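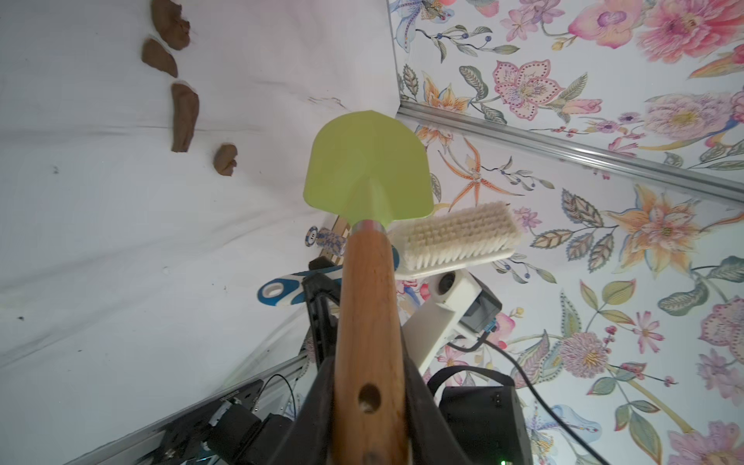

2018-09-14

Potting mix drainage, second round. Pots filled yesterday afternoon and left under the bench overnight.

Mixes on test: Drundik (our own, leaf mold and bark), Sirnau (bought in, peat-free), Pullholm (bought in, coir base). Three pots of each, same pot size, same saucer. Labels go on the pot this time and not on the saucer. Last round the saucers got swapped when someone wiped the bench down and I had to throw out half the readings.

Method as before. Fill to the rim, tap the pot on the bench, top up, tap again, weigh. Stand in water until the surface darkens, lift out, drain 12 minutes on the wire rack, weigh again. The difference is what the mix is holding. Write the weight down before moving the pot off the scale.

First Drundik pot weighed 689 g drained. The second was close to it. The third came out a good deal heavier and I don't trust it. The drain hole was half covered by a flat bit of bark, which I only found after tipping it out. Will repeat that pot and put a scrap of mesh over the hole in all of them so they match.

Sirnau took a long time to wet. Water sat on the surface in beads and ran down the inside wall of the pot. The top looked dark, but when I knocked one out the middle was still dry and pale. So the surface test is no good for this mix and the drained weight means very little. Huiling Liang suggests leaving it in a closed bag with a cup of water the night before, then filling from the bag. She does this with seed mix at home. Will try it on all the mixes, otherwise we are comparing a damp one with two dry ones.

Pullholm behaved. Wetted evenly, drained fast, no puddle on top. It does shrink away from the pot wall as it dries, and there was already a gap on the pot left over from the first round. Might matter more than the drainage figure for anyone who forgets to water.

Sieving

Used the coarse sieve on the Drundik batch to see if lumps explain the spread between pots. A lot stayed on the mesh, mostly bark, with clods of leaf mold that broke when pressed. Bark and clods should be recorded separately. The bark stays as it is in the pot, but the clods hold water for a while and then fall apart, so a pot can change between one watering and the next.

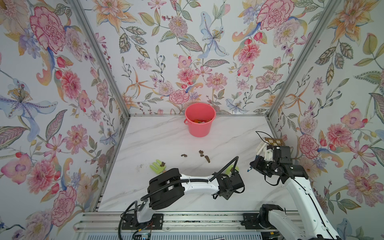 Size classes need to be written down properly before we sieve anything else. At the moment we have "fine," "crumb" and "lump," and each of us means something different by them. I would like crumb to mean a piece that can be picked up with two fingers without breaking and that still goes through the coarse sieve. The dark brown bits on the marble-patterned tabletop, between us and the pink bucket, are a fair picture of how uneven a handful can look even when every piece would be called crumb: one of them is clearly long, and another is a little bigger than the rest. Shape should go in the notes too. Long pieces slip through the mesh end-on if you shake hard and stay on top if you shake gently.

Shaking: 3 minutes by the clock, side to side, no banging on the rim. I was banging on the rim.

Rajan scale drifted again. Zeroed it before the first pot, and it was reading a few grams over with nothing on it by the end of the Sirnau set. Warmed up for longer before the Pullholm set and it held. Those weights are good. Put a question mark next to the Sirnau ones in the table, though they are being redone anyway.

Scoop the mix from the middle of the sack, since the fine stuff settles to the bottom. Turn the sack over first if it has been standing.

To do

Redo third Drundik pot with mesh.
Bag and dampen all mixes overnight before filling.
Ask Huiling how much water she uses for how much mix.
New batteries for the scale, or find the power lead.
Write the size classes on a card and tape it to the sieve lid.
Keep one dry pot of each until November and look at the shrinkage then.

Table is on the next page. Pot weights only, sieve results still on the loose sheet.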